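Recording suturing demonstrations for a policy: the Raltlow procedure

Contents: Before you start / Recording / Cutting into episodes / Labelling / Checks before upload

Before you start

This page covers recording of teleoperated suturing on the two-arm bench. It assumes you can already drive both arms from the console and have tied at least 40 practice knots that were not recorded. If you have not, see the Prallosero operator notes first.

You need the endoscope stream, the joint states of both arms and the pedal signal. All three are written by the Umia recorder. Start Umia before you power the console. If it is started afterwards the pedal channel stays empty and the session cannot be cut automatically.

Set the tissue out flat and pin the far side. Keep it moist. Dry tissue drags on the thread and the policy picks up the extra pulling as if it were part of the task.

Recording

1. Home both arms and open both grippers.
2. Press the left pedal once. Umia writes a start marker.
3. Wait one full second without moving.
4. Carry out one stitch: pick up the needle, drive it, pull through, tie, release.
5. Open both grippers, hold still for one second, press the left pedal again.

Do not correct a bad stitch inside the same episode unless the recovery is what you mean to record. Recoveries go in a separate folder with the suffix _rec. Mixed episodes were the main fault in our February batch, and 80 of them had to be cut again by hand.

Leave finished stitches in place and move along the wound. A policy trained only on clean tissue will reach for old thread tails when it meets them. The full set currently holds 1639 episodes, and around 400 have earlier sutures in view.

Cutting into episodes

Run the Rizzi splitter on the session folder. It cuts at the pedal markers and then trims idle time at either end, leaving half a second. Open the phase view and step through each episode. The phases are reach, grasp, drive, pull, tie and release.

Release is the one people get wrong. It begins at the first time step in which neither gripper holds needle or thread, and it needs its own label even when it is short.

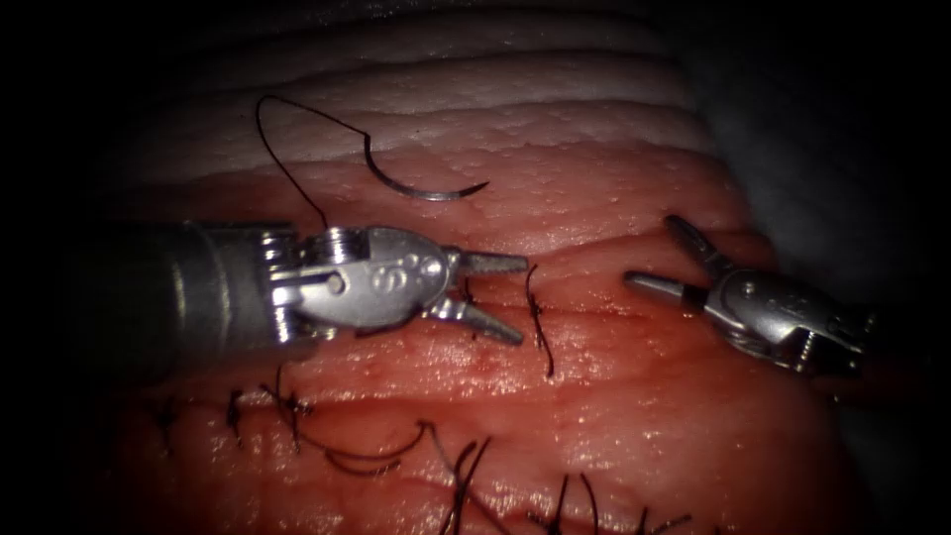
Fig. 1. Both grippers open and empty, needle at upper left, knotted suture across the incision between the arms. Label: release.

If one gripper is still closed on a tail, the label stays at tie. Thread lying against or passing behind a wrist does not count as held. Use the jaw angle channel when the view is too dark to decide.

Labelling

Each episode takes one outcome (good, loose, torn, abandoned) and one visibility score from 1 to 3. Score 1 if either set of jaw tips is hidden for more than half of the drive phase. Shadow on the shaft or the rear of a wrist does not lower the score.

Checks before upload

Pedal markers come in pairs. Joint states and video start within one video frame of each other. No episode has an empty phase. Send odd cases to Carmela Vitale with the session name and the time offset, and leave the outcome field blank until she replies.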